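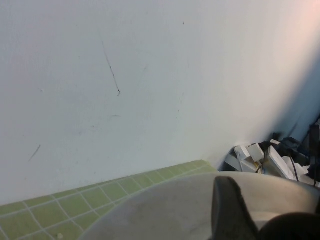
I let my last print magazine subscription run out in January, and I have been grumpy about it ever since. Not grumpy at the magazine, exactly. It was called Grakititz, it came every other month, it was mostly about home life and food and people's odd little houses, and I read it for years. The kind of page I miss is the kind that would run a photo of a plain pale wall with a long thin scratch down it and a smudge underneath, and then give a writer 600 words to go wherever she liked. No shopping links. No "get the look." Just a wall somebody had lived next to, and a person with something to say about moving out of her mother's apartment.

Grakititz still exists, sort of. It's a website and a newsletter and a podcast now, and the newsletter arrives so often that I've started archiving it unread (sorry, guys). The last print issue I got had two essays in it. Two! The rest was lists. I like a list as much as anyone, I have bought at least one lamp because of a list, but a list is something I look at while the pasta boils. I can't remember a single one from last year.

My friend Troels Snorradóttir used to edit features at a monthly called Pineo, and she thinks I'm being sentimental. Her argument is that the old magazines were never as good as I remember, that half of every issue was perfume ads, and that a lot of the writing I loved got squeezed in sideways by editors who had to fight for every page. She's right about the perfume. I used to tear out the sample strips and keep them in my sock drawer. But she also admitted, after some pushing and a second glass of wine, that at Pineo she once spent two weeks on a single piece, going back and forth with the writer over the ending. Two weeks on one ending! I asked her who gets to do that today and she changed the subject to her knees.

What bothers me is how the reader gets treated now. When I paid for a print issue, somebody assumed I would sit down with it. They assumed I'd start at the letters page and wander, and maybe end up reading a long piece on beekeeping that I never would have clicked on. Online, everything has to beg. The headline begs, the first line begs, and then halfway down a box slides up and begs for my email address, which they already have, because I'm logged in. I don't enjoy being begged at. I get enough of that from the dog.

And the pictures! Old magazines had a picture desk, and you could tell. Now so many articles seem to grab whatever is closest.
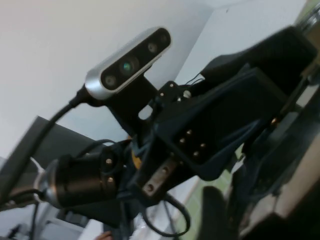 Black arm, silver-rimmed sensor, one thick cable.

I do think there's a way back, at least for the small ones. A little quarterly called Sarkar started up not long ago, and it's thin and a bit expensive and the paper smells wonderful. It doesn't have an app. The editor's note in the first issue was half a page and mostly thanked the printer. I read the whole thing over a weekend, including an essay on ironing that made me want to call my aunt, and then I lent it to a neighbor — she hasn't given it back, and I take that as a good review.

Troels says Sarkar will be gone in a year. Maybe. Plenty of lovely magazines have died while people like me stood around saying how much we loved them and reading them for free at the dentist. So I've subscribed, with real money, and I bought one for my sister too. She has already asked me if there's an online version.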